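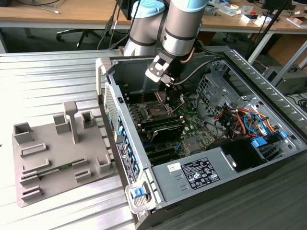
Mollus bench arm - demo day review

Went to the Rilthorpe open day in February to see the Mollus arm do PC teardown and rebuild. Notes typed up on the train home so excuse the state of them. I fix and resell office desktops, small shop, two of us, and I went in wanting to know one thing. Could I put one of these on a bench and leave it to do the boring half of the job.

Short version - not yet, for me. Closer than I thought though.

The setup

An old tower on its side, side panel off, on one of those ribbed aluminium tables you can bolt things to. Arm comes down from above. Beside the case a grey plastic tray with raised square holders, some low slots along the bottom, and a tall post in the middle with a flat top. Simple idea. Parts have a home, arm knows where home is. I liked the tray more than I expected to. Would buy the tray on its own, seriously. Asked. Not sold separately. Shame.

The case was a proper used office machine too, with the coloured power leads bundled up under the drive cage. Good. I've been to demos where the board is bare and bolted flat to a sheet of ply and of course it all works beautifully. A case has walls. A case has a drive cage right where your wrist wants to go.

Wulan Sembiring ran our session. Knows her stuff, talks fast, doesn't pretend. Somebody up the back asked if it could do laptops and she just said no and moved on. Refreshing.

The CPU bit

This is what everyone crowded in for. Socket open, lever up, gripper coming down right over the top of it. Black fingers on a bracket plate with a square cutout. Slow. Very slow on the last part, slower than I'd be by hand, but I've also bent pins by hand so I'll shut up.

We got 6 runs at the socket in our session. 5 went in clean. The other one it stopped itself just above the board, backed off and waited for Wulan to press a button. No crunch. I asked her if that was a fault and she said no, it felt more push back than it should and gave up. Fine by me. A thing that gives up early is a thing I can leave near a customer's motherboard.

Closing the lever wasn't part of what we saw. Wulan did that herself with a finger each time. On their list, she said, no date. That's a big gap if you ask me, the lever is the part that makes my new starters nervous.

Memory

Slot holders on the tray are for sticks and small boards, going by what she told us. Memory went in better than I'd have guessed. You could hear both clips. It does a second little press after the first, which looks fussy but I do exactly the same thing.

One stick went in with the wrong side leading, because whoever loaded the tray had put it in backwards. Arm didn't catch it, Wulan did. So you still need somebody loading trays who is awake. Worth thinking about before you work out your savings.

Cables

Doesn't do them. Not the fat power connector, not the drive leads, not the little front panel ones that everybody hates. It does steer round them, mostly. On one run it brushed the bundle on the way out and dragged a lead a short way before it let go. Nothing came loose. I'd be tying everything back first, and that's a job that takes me a minute per machine whether a robot's there or not.

Noise, space, smell

Quiet. Could have a phone call beside it. No smell. The bench itself is big but the space above is what gets you, the arm needs room overhead and my back room has a low ceiling and a fluro tube right where it would want to be. Measure up first. Ask for the drawings, they have them, they just don't hand them out unless you do.

The software

Only got a few minutes with this. Big buttons, step list down the side, you can pause on any step and nudge. Teaching it a new case looked like maybe half a morning for someone who'd done it before and I've no idea for someone like me. Didn't get to try. I put my name down for the hands on session at Grasulport later in the year, will update if I get in.

What I did like - it keeps a log of every part it picks up and where it put it. My own record keeping is a notepad with coffee on it.

What I didn't - the error messages. Just a code. You look it up on a sheet. Come on.

Numbers

Their brochure says the demo unit has done 1,047 cases since they built it. Wulan said 659 of those were the same model of tower as the one on the table, so it's had plenty of practise on that one. I'd want to see it on a mixed pallet. My last lot from the Wannasri auction was all sorts, half with the wrong screws in.

Price wasn't on the wall or in the brochure. You have to fill in a form and they ring you. I've filled in the form. Nobody's rung.

The day itself

Well run. Started on time at 10 am. Small groups so you could get near the bench, floor tape to stand behind, and they let you ask questions while it was moving. Parking rubbish. Sandwiches gone by noon, so eat first. Handout had the wrong room number on it and I sat through ten minutes of a talk on pump seals before I worked it out. My fault partly.

Who it's for

If you get the same tower by the truckload, schools or government stock, go and see it. I think it could pay its way just on memory and processors, with a person next to it doing levers and leads.

If you're like me, odd lots, every case different, wait. Go to the open day anyway if you're within a drive of Rilthorpe, it's free and you learn a bit just from the way they lay out the tray. I've already knocked up a version from offcuts and it's made my bench neater.

Three and a half out of five. Would be four with the lever done. Take a jumper, the hall is freezing.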